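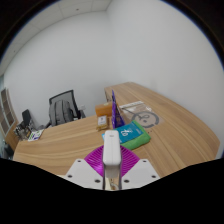 Desk clearing at Koltgate: the corner comes first

Caoimhe Lenihan sets up shared workstations for Koltgate and starts every one at the inside corner of the desk. "It's the deepest part of the surface and the hardest to reach, so packets and chargers end up there," she said.

Her method is to sort by type. Power adapters come off the desk first and are labelled with their rated output. Flat packages are stood on edge in a tray, and soft ones go underneath in a drawer.

"An unlabelled adapter goes in quarantine for 30 days," Lenihan said. "After that it's e-waste."

She prefers a light wood-grain finish for the desktop, on the grounds that dark cables show up against it. The seam at the corner is wiped last, with a dry cloth. Lenihan allows 28 minutes per desk and does the next group on Wednesday.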